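Kitchen and Hall Equipment: Care Notes for Congregations
Sutach District Church Office
Revised 1st July

These notes are issued to congregations that keep a shared kitchen. They replace the earlier sheet on urns and cover the hand-operated and small electric equipment most often found in church halls. Congregations with a commercial kitchen licence should follow the conditions of that licence where they differ from what is written here.

Urns and large kettles

Descale urns at least once a term, and monthly in hard water areas. For a standard hall urn, dissolve 100 grams of citric acid in warm water, fill to the upper mark, heat without boiling and leave for an hour. Drain through the tap so that the spout is treated as well. Rinse with two full changes of clean water before the urn is used for tea.

Urns are to be stored empty, with the lid ajar. A musty smell in the first brew after the August break nearly always comes from water left in the base.

Mincers, graters and hand mixers

Hand-cranked mincers should be taken apart after every use. Wash the cutting plate and blade by hand in hot soapy water, dry them at once with a clean tea towel, and wipe them with a little food-grade mineral oil. Cast parts should not go in the dishwasher, where the finish dulls and rust takes hold along the edges.

Older hand mixers and some bench-mounted peelers have open gears. Flour and sugar collect between the teeth and set hard. Brush them out with a dry, stiff nylon brush before any water is used, then wipe with a barely damp cloth. Where a gear can be lifted off its shaft, clean the hole in the middle as well as the rim.
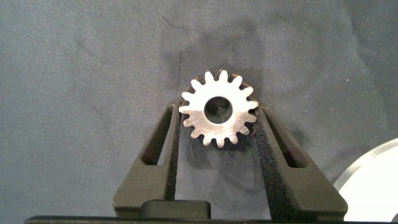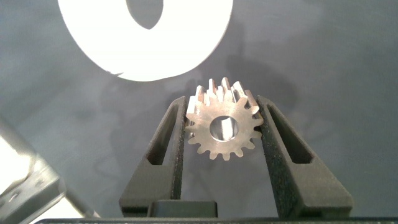 Refit parts in the order in which they came off, and turn the handle slowly through several full turns before food is put near the machine. If the handle catches at the same point each time, stop and take the cover off again. Cooking oil must not be used as a lubricant. It turns sticky within weeks and goes rancid in warm weather.

Electric equipment must be unplugged at the wall before any cover is removed. Repairs to wiring, switches or motors are to be done by a licensed electrician and are outside the scope of these notes.

Tea towels and cloths

Cloths used on shared equipment should be washed hot after each function and dried fully before being put away. Soaking stained tea towels overnight in a bucket of warm water with half a cup of washing soda will lift most tannin marks. Fabric softener leaves a coating that stops cotton from absorbing water and should be left out of the wash.

Baking trays and roasting dishes

Burnt-on sugar will loosen if the tray is covered with hot water and a spoonful of bicarbonate of soda and left until cool. Aluminium trays should not be soaked in washing soda, which blackens the metal.

Supplies and records

Congregations may draw citric acid, brushes and food-grade oil from the Jesby store at cost. Orders of up to 200 dollars can be charged to the hall account. Larger orders, and any replacement of equipment valued at over 300 dollars, require written approval from the property office at Kolard.

A card should be kept inside the door of the equipment cupboard, showing when each item was last cleaned and oiled. Blank cards are supplied with each order.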